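Winter comp and the hall move - quick update

Sorry this one is late, July got away from me. Lots to get through so short version.

The hall. Hartono have finally given us the dates for the floor resurfacing and we are out for 3 weeks. Sessions move to the Sonder Street rec centre, same nights, same times, except juniors who start 30 minutes earlier becuase the netball crowd have the courts after. Parking is round the back. Do NOT park in the bakery spots, they tow.

Juniors, please be picked up on time. Lies Stevens has been standing in the carpark in the dark two weeks running and she has a family to get home to.

Winter comp. Draw is up on the noticeboard and in the members' email. Still chasing four people for fees. You know who you are. Pay Roel Jacobs on the night or do a transfer, put your surname in the reference or we can't match it up. Last season we had 200 dollars sitting there till Christmas with "fees lol" on it.

Gradings are Wednesday. White and yellow belts first, then everyone else after the break. Bring your licence book. No book, no grading, same as every year. Henk Aerts is coming over to sit on the panel again and he is a stickler for stance width so practise your low work at home.

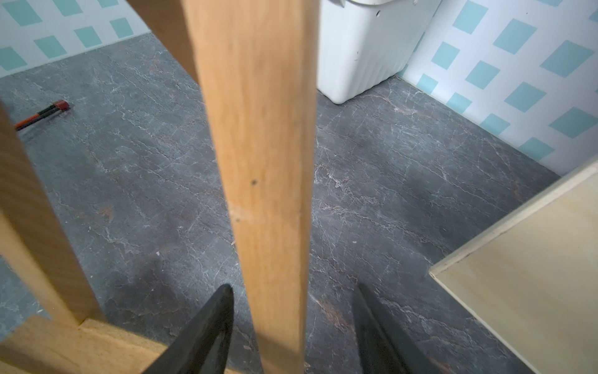
Kuver Valley Martial Arts Club - Weapons & Seniors

Gear check. Please go over your own stuff before the move. Run a cloth down it, feel for splinters, look for cracks at the ends. Anything split goes in the bin, not back in the rack. Light sand and a bit of linseed oil is plenty, no varnish, it goes sticky in your hands. If you're not sure, show Nazareno and go with what he says.

The rack is not coming with us to the rec centre so weapons class is bring your own for the 3 weeks. Have a couple of spares at my place if anyone is stuck, text me by lunchtime on the day.

Uniforms - the Lemix order came in short, two jackets missing, both size 5. They are on there way apparently. Everyone else can collect from the desk.

Big thanks to Jelle Maes for fixing the urn, and to whoever mopped the change rooms after the pipe went.

Trivia night got 57 people through the door, best one yet. Money is going to new mats for the juniors. Table 6 want a recount on the music round and are not getting one.

Lost property: one grey hoodie, one mouthguard (ew), a kids water bottle with sharks on it. Goes to the op shop after the move.

See you at training.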